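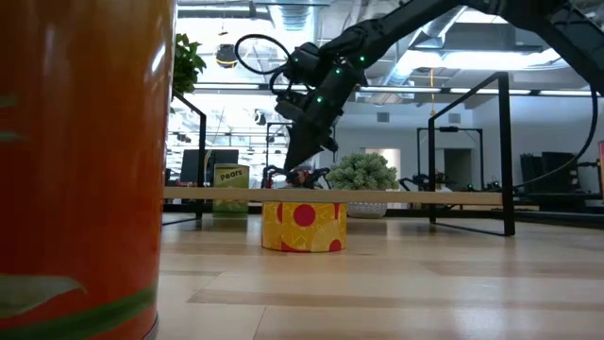
Tabletop shelf

A tabletop shelf, also called a desk riser or counter shelf, is a small free-standing unit placed on an existing work surface to provide a second level of storage. It normally consists of a single board carried at each end by a frame. Unlike a wall shelf it needs no fixings, and it can be moved without tools.

Construction

The board is most often of light-coloured wood. End frames are made of metal or wood, and commonly comprise a front upright, a rear upright and a bottom bar that spreads the load on the table. In the Stivstead pattern the top bar slopes between uprights of unequal height, and the board is fixed to the inner side of each frame. Black finishes are usual for metal frames.

Dimensions

Clearance beneath the board determines what may be kept there. The Feltero catalogue of November lists a model 513 mm long with a clearance of 100 mm, which admits short tins and low canisters. Tall cans must stand beside the unit or in front of it.

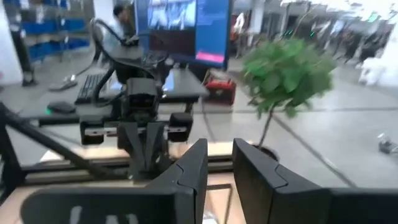 On office desks the space under the board may take a keyboard when it is not in use. Cables are generally led behind the rear uprights.

Stability

A narrow board loaded at its front edge may tip. Zaminetti recommends that heavier articles be placed over the line between the end frames. Felt pads reduce scratching on oiled or varnished tops.

See also: Bracket; Butcher block; Monitor stand

Text last revised April 3, 2023 | Contact | Copyright | Back to top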